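FOR IMMEDIATE RELEASE

May 2, 2020

Drunau opens free desk-tidying program for people who study and work at home

CLANOSLEY – Drunau, the home organization service, today opens registration for its new program, One Clear Desk. The program is free of charge and is offered to 2000 households in Clanosley and Okport. It is made for people who must now do all their reading, writing and computer work at one desk, often in the same room where they sleep.

Participants receive a printed guide and a set of short tasks, which they complete in 5 evenings. No new furniture and no boxes have to be bought. The guide begins at the back of the desk, where books and drinks usually collect, and moves forward to the place of the hands.

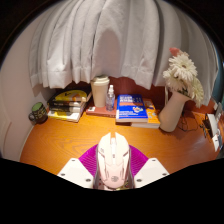

Books, a mug and a tumbler along the back of a desk, under a white curtain.

The first evening is for books only. Every book on the desk is taken in the hand, and the participant decides if it was opened in the last month. Books in daily use stay, lying flat in one stack at the side. The others return to the shelf. Cups and bottles are treated on the second evening, and the guide asks that they have one fixed place, far from the keyboard and from papers.

The third evening is for the small equipment. A mouse, for example, should be lifted and wiped, also on the side parts and in the channel of the wheel, where dust likes to sit. Drunau recommends a dry, soft cloth for this work – never a spray directly on the mouse.

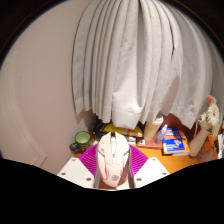 Tested before the opening

A trial of the guide was made with 56 households in Okport. After the trial, the chapter about papers was made shorter, and a chapter about curtains and daylight was added. Many participants had written that a long curtain behind the desk was pulling their things down when they opened it. The guide now advises to keep a hand's width free between the hem and the nearest object. 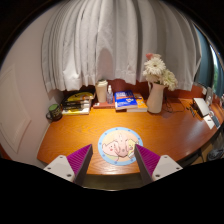 It also advises to leave the middle of the desk to the mouse pad and to one open book or notebook, and to put pens together at the back. A cheerful pad or a favorite mug is welcome. The desk should stay a personal place, and the program does not ask anybody to hide what they like to look at.

The guide was printed by Akande in Clanosley. At the time of this release, 1655 places are still open.
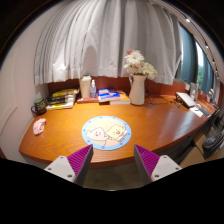
Can a household with more than one desk take part?
Each household receives one guide, and it can be used for as many desks as there are in the home.

Registration is open on the Drunau website until the end of July.

Press contact: Drunau Press Office, Clanosley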